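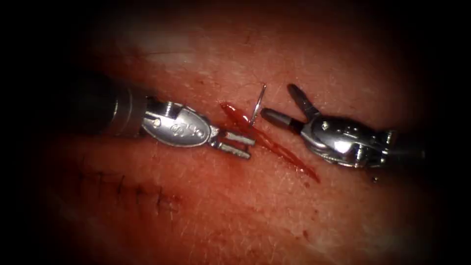 The **Dretcombe jaw fault** was a fault in the Gistell, a two-armed surgical robot, that caused the jaws of its needle drivers to lose their grip while the control software went on reporting a firm hold. It came to light in January 2023 during suturing work on tissue at the Dretcombe test site. Three unplanned needle releases were recorded before the work was stopped. No patient was involved, and the Gistell had not been cleared for use on people at the time.

The fault was traced to a stretched drive cable in the instrument wrist, together with a gap in the way the Ayala control software checked jaw position. A notice to all sites holding the robot was sent out on Mar 2, 2023. It is sometimes called the *Koker fault*, after the make of wrist in which the cable was fitted, although the report on the matter gave equal weight to the software.

## Background

The Gistell is driven from a console by a trained operator, with a part-automatic mode in which the software carries out short pieces of a stitch by itself. In that mode the operator chooses the entry and exit points and the robot plans the path of the needle between them. The operator can take over at any time by pressing a foot pedal.

Each instrument has a long shaft ending in a small jointed wrist, and each wrist carries a pair of jaws. The wrist and jaws are moved by fine metal cables that run up the shaft to motors in the arm. There is no sensor in the jaws themselves. The software works out how far they have closed, and how hard they are gripping, from the position of the motors and the current they draw. This keeps the working end of the instrument small and allows it to be cleaned with heat and steam, but it means that anything wrong between the motor and the jaw has to be worked out from a distance.

Suturing makes heavy demands on the grip. A curved needle has to be held at a steady angle while it is pushed through tissue, and the force on it tends to twist it in the jaws. It is then let go by one instrument and taken by the other, often more than once for each stitch. In the Gistell's software this is called a transfer. During a transfer the releasing jaws must not open until the receiving jaws have a secure hold.

## Events at Dretcombe

The January work at Dretcombe was meant to compare part-automatic suturing with suturing done entirely from the console. Operators closed short incisions with separate knotted stitches, and both ways of working were used in the same session.

The first release happened during a transfer. The receiving instrument reported a secure hold, the other instrument opened, and the needle turned over and dropped. The operator put it down to a poor approach angle, picked the needle up under manual control and finished the stitch. An entry was made in the session log but no fault report was raised.

The second took place in a later session with the same receiving instrument. This time the needle was partway through the tissue. The jaws slipped along its body, and the software, which still showed a firm grip, carried on with the planned curve. The empty jaws travelled over the incision and touched the tissue on the far side before the operator pressed the pedal. The mark left was shallow, but the report treated this as the most serious of the releases, as the robot had continued to move with no needle in its grip.

The third occurred on the opposite arm, with a different instrument. Up to then the staff had thought they were dealing with one worn part. The session lead stopped the work, had both instruments bagged and labelled, and saved the motor records from the arms before they were switched off. The needle was recovered by hand.

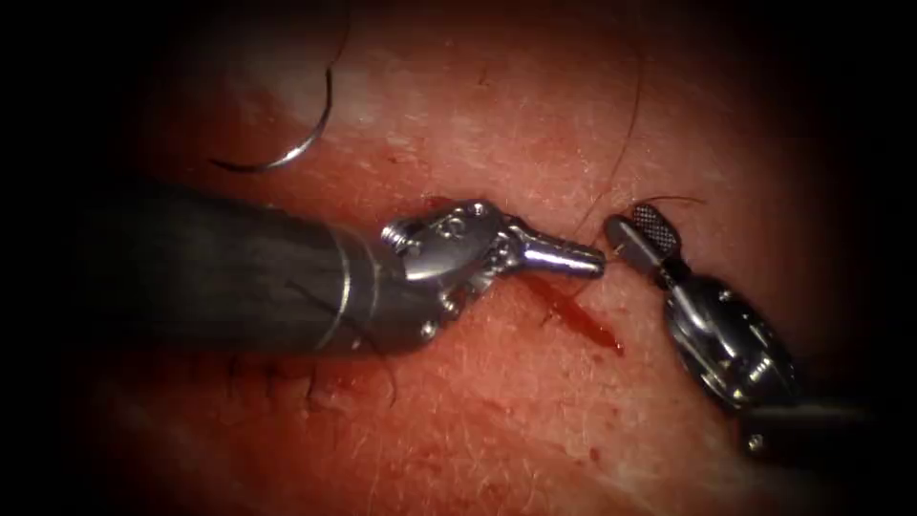

## Investigation

The two instruments were taken apart by the robot's makers, with staff from Dretcombe present. In each of them the cable that closes the jaws had stretched where it passes round the smallest pulley in the Koker wrist. The stretch was too slight to be noticed when the jaws were opened and closed in free air. Under load, the motor took up the slack first and reached its target position before the jaws had reached full force.

The cables had been made to the correct drawing and were within their permitted number of uses. However, the use counter in the instrument recorded each time it was fitted to an arm, and took no account of how many times the jaws had closed while it was there. Suturing practice involves far more closing and opening than most other tasks. An instrument used for a long day of stitching was counted in the same way as one that had held a fold of tissue still for a few minutes.

### Part played by the software

The Ayala software treated a grip as secure when the motor had reached its target and the current had risen above a set level. A sound instrument gripping a needle meets both tests. An instrument with a stretched cable could also meet them, for the current rose as the cable was pulled tight against the pulley, whether or not the jaws had closed fully on anything.

The makers found that the motor records did contain signs of the fault. The current rose later than it should have, and more gradually. The software had been storing this information without using it. When the saved records from Dretcombe were gone through, the slower rise could be seen in the sessions before the first release as well as in those where a needle was lost.

A further point concerned what the operator was shown. The console displayed a green mark beside each arm for a secure grip, and operators at Dretcombe said that they had come to rely on it more than on the camera view, above all when the wrist hid part of the needle. Glare from wet tissue and polished metal added to the difficulty. One operator had watched the needle begin to turn and had waited a moment, seeing that the mark was still green.

## Changes made

Sites were told to stop using the part-automatic mode until new software had been fitted. Console suturing was allowed to go on with instruments that passed a loaded grip test at the start of each session. The test uses a short steel pin held in a stand. The jaws are closed on the pin, the arm pulls back gently, and any slip is noted by eye.
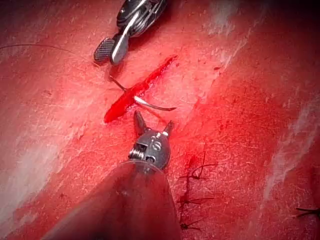
The revised Ayala software measures how the current rises as well as the level it reaches, and gives a warning when the rise is slow. In part-automatic mode, a small pull is now made by the receiving instrument before the other one opens. If the pull meets no resistance, both arms stop where they are and control passes to the operator. The green mark was replaced by a bar that shows the strength of the signal behind the reading.

The Koker wrist was given a larger pulley and a cable of a different weave. Instruments of the older pattern could be sent back for exchange. The use counter was changed to record jaw closings under load, which shortened the working life of instruments kept for suturing and lengthened that of many others.

## Reporting and criticism

The report was critical of the delay between the first release and the stopping of work. Dropping a needle is common in manual and robotic suturing alike, and the local rules at Dretcombe required a fault report only where a part was broken or an alarm had sounded. Neither applied. The rules were changed so that any release the operator did not ask for is reported on the day, with the motor records attached.

The makers were also criticised for the wording of the first notice, which described the matter as "reduced grip in worn instruments". Several sites took this to mean that newer instruments were safe and carried on as before. A corrected notice followed, stating that the number shown on the use counter should not be taken as a guide to the state of the cable.

## See also

- Cable-driven mechanism
- Needle driver
- Robot-assisted surgery
- Surgical suture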